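Bernar desk side panel filter kit, magnetic, for tower PCs

3 December 2025 | By Agnes Dunbar

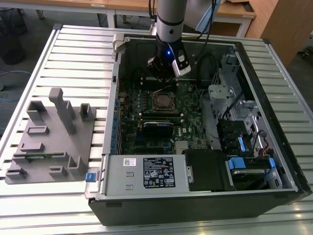
Tower on its side, side panel off. Easiest position for fitting.

Back in stock. The Bernar is a fine mesh dust filter with a magnetic edge, sold by the sheet, for desktop towers that didn't come with one. Most older cases didn't. Mesh goes over the intake vents on the outside, magnets hold it, you pull it off and rinse it when it goes gray.

Made for us by Okavum. Same mesh as last year, new edge strip. The old strip curled in the corners after a summer near a window, lots of you wrote in. New one is thicker and stays flat so far.

What you get
Two mesh sheets, black, 16 inches long, cut to size with kitchen scissors
Magnetic edge strip, 8 feet on a roll
Steel backing tape for aluminum or plastic cases (magnets wont hold on those by themselves)
Soft brush
One folded instruction sheet, pictures mostly

Sizing. Measure the vent, add half an inch each side. Front intake first, then bottom, then side if your side panel has holes in it. Leave the rear exhaust alone. Same for the power supply outlet. Customers ask about this every week so it's now on the sheet in bold.

Before you fit it, clean the inside. No point sealing old dust in. Power off, unplug, lay the tower down, panel off. Short bursts of air, hold the fan blades still with a finger. Brush for the corners. Don't use the house vacuum, the nozzle builds up static. Ten minutes if it's been done lately, longer if there's a cat.

Cleaning the mesh: cold water, shake, dry flat overnight. Not the dishwasher. Every 30 days for carpet rooms or pets, otherwise when you remember.

Temperatures. Any filter slows the air down a bit. If your machine already runs hot, try one sheet on the front and watch it for a few days before doing the rest. The Gill coarse mesh lets more air through and catches less, same price, worth a look for small cases with one fan.

Fits: nearly any tower with a flat vent. Doesnt fit curved fronts. The Urkoson mini cases have a ridge round the front grille and the strip lifts there, use the Gill clips instead.

Shops and schools: bulk rolls from March, 400 feet, edge strip sold seperately. Email for a price, please say how many machines and roughly what size.

Returns are fine if the mesh is uncut. Once it's cut it's yours.

Get restock notices by email. Sign up with your address, unsubscribe any time.

Contact us | Shipping and returns | Copyright 2025 | Back to top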